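Home Products Bedding Desk & Storage Service Contact

Category: Bedding > Pillows > Standard fill

Nimura Standard Pillow

The Nimura is a plain white pillow for everyday use. It is sold by Clostton to households, guesthouses and student residences, and it has been in the catalog longer than any other pillow we carry. It comes in one shape and two fill weights. Both have the same cover and the same seams, so they look alike on a made bed.

Choosing a fill weight

The Soft version suits people who sleep on their stomach or who like to fold a pillow in half. It packs down under the head and needs shaking out in the morning. The Medium version holds more height and is the one most side sleepers end up with. If you are ordering for guests and don't know how they sleep, order Medium. We do not make a Firm. Customers who want one are usually happier with the Tilahun, which has a separate core and a zipped outer cover.

Fill weight is printed on the sewn-in label, next to the wash symbols. Older stock has it on the paper band only, so write it on the label with a laundry pen before you throw the band away.

Cover and fill

The cover is a cotton weave with a 300 thread count, closed on all four sides. The fill is siliconized polyester fiber, blown in loose. There is no zipper and the fill can't be adjusted at home. Some people open a seam and take a handful out. It can be done, but the return policy no longer applies once a seam has been cut.

The pillow arrives rolled. Cut the band, shake the pillow by the short ends and leave it flat for a few hours before putting a case on it. A faint smell from the packaging is normal on the first day. Leave it near an open window and it clears.

Pillowcases

Any standard case fits. Cases with an inside flap stay on better than open-ended ones, particularly with the Soft fill. The Sinero case is cut slightly long and leaves a loose end, which some customers like and others tuck under. If you use a pillow protector, put it on before the case and wash it every time you wash the sheets. The pillow itself then needs far less washing.

Washing

Wash two pillows at a time to keep the drum balanced. Use warm water and half the usual amount of detergent, and run a second rinse. No fabric softener - it coats the fiber and the pillow goes flat sooner. Front loaders are easier on the seams than top loaders with a center post.

Tumble dry on low. Stop the dryer every so often, take the pillow out and break up any lumps by hand. Check the middle before you put it back on the bed: press it between your palms, and if it feels cool, give it another cycle. Do not dry clean. Do not hang it by one corner, as the fill slides down and is slow to even out again.

When to replace it

Fold the pillow in half with no case on and let go. If it opens out again, it has life left. If it stays folded, the fiber is worn and washing won't bring it back. Daily use gives most people some 2 years. Guest room pillows last longer, and a worn one still makes a decent cushion for a dog bed or a garden bench.

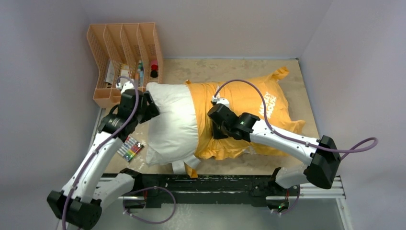
Standard white pillow, with a Desk & Storage mesh file sorter in peach-orange.

Ordering

Pillows are sold singly or by the carton. Carton orders leave from the warehouse and can't be combined with desk and storage items, which ship separately. Single pillows usually go out the next working day if the order reaches us before noon.

For residences and guesthouses, Rodrigo Antunes handles quotes and repeat orders. Ask for extension 86 and have your last invoice number ready if you have one. Tell him if you need the same fill weight as before - he can look it up by invoice, but not by customer name.

Unused pillows can be returned with the paper band still on. Pillows that have been slept on can't come back unless a seam has failed. In that case send a picture of the seam and one of the label, and keep the pillow until you hear from us.

The Soft fill is between deliveries at the moment and is expected back in April. Medium is in stock, singly and by the carton.

Last updated: March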